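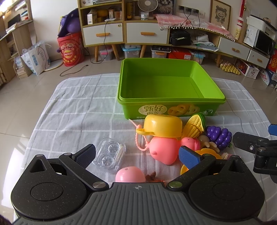 Courses > Work and Technology > Unit 4 > Handout 2

Automation at the workplace: who does the sorting now?
Notes by Vasiliki Kontogiannis

In the last lecture we spoke about large factories. Now we take a small workplace, the returns room of Rudeo, a company that rents toys to families. Please read the notes before the seminar and bring your own questions.

1. The work before

When a box of toys comes back, a person must empty it, check every piece and put it in the correct set. In one set there can be toy grapes, a toy pot, an ear of corn and a plate. Sometimes a family also sends an object which does not belong to the set, for example a contact lens case. The workers find such an object at once. For a machine it is a difficult case.

In March the room had 17 workers and received 600 boxes in a week.

2. What is easy and what is hard for a gripper

Two fingers with soft pads can hold a ball quite well. A pot that lies on its side is harder, and the hand must come from a good angle. Thin and flat things, like a plate partly under another thing, are the hardest. A person slides the plate to the border of the table without thinking. In the interviews the workers could not explain how they do it, they could only show it. We call this tacit knowledge (see Unit 2).

3. What changes for the people

Rudeo moved two workers from sorting to a new task: they hold the gripper in the hand and do the sorting with it, so that their movements can be recorded. They reported three things to us.
- The wrist gets tired earlier than with bare hands.
- They work slower, and at first they felt ashamed of it.
- They asked if the recordings will later replace them. The manager answered after 72 days.

The third point is the most important for our course. The delay was not a technical problem. The workers continued to give their skill during all this time, and their pay stayed the same as for sorting.

4. For the seminar

Think about who should own a recorded movement. Compare with the Braltora agreement from the reader, where workers receive a payment for each recorded shift. Write one page and give it to me on paper or by e-mail.

Related handouts
Tacit knowledge and how we learn it
The Braltora agreement, short version
Kamath: night shifts and the new scanners
Fondik warehouse, interview notes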